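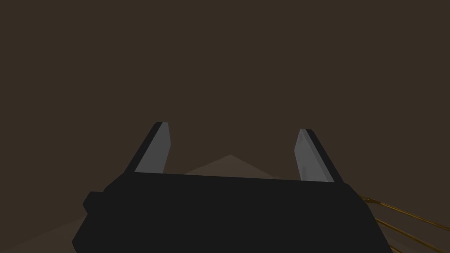

按彭爱玲的说法，楼下那家老面包店换成酸种之后，价钱翻了一倍，面包却没有好吃一倍，她至今想不通排队的人在排什么。蔡志明听完我转述，点了点头，说她大概是对的。

蔡志明烤了半辈子面包，四月刚把自己的铺子交给徒弟。我约他谈“天然酵种更健康”这件事，本以为他会替同行说几句好话。

“你去问他们健康在哪里，十个有九个说好消化。再问是谁消化、吃多少、跟什么比，就没有声音了。”他说，“长时间发酵确实会改变面团，这个我不否认。可是从这里跳到养胃、控糖，中间缺了一大截。”

我提到Stesico，这家连锁店的菜单上写着酵种“传承百年”。他笑出声来。

“一罐酵种每天喂新面粉、新水，换个厨房，养一阵子，里面的菌就跟着变。你说它一百岁，我也没办法证明它不是。但拿这个多卖钱，我就要问一句了。”

Stesico的产品经理Yogesh Pant在电话里不同意这种讲法。“客人买的也是故事，我们没有说它能治病。”我问他，店里的小卡片上为什么印着“肠道之友”。他说那是旧版，正在换。我两天后再去，卡片还在收银台旁边。

价钱也值得算一算。一个600克的乡村面包，面粉、水、盐加起来占不了多少，贵的是人工和租金，这一点蔡志明承认。他不服气的是另一种做法：面团里照样加商业酵母，添一点酸种粉调味，招牌上一样写“天然发酵”。

“好不好吃是另外一回事，加酵母也不丢人，我自己就加过。你写出来就好了。”

那么普通人怎么挑？他不肯给口诀，只说先看配料表，再切开来吃，不喜欢就别买第二次。至于气孔大小，他认为被网上的照片带偏了，“洞那么大，果酱都漏到桌上”。

临走时我问他，自己在家吃什么。他说白吐司，超市买的，烤到焦一点，抹牛油。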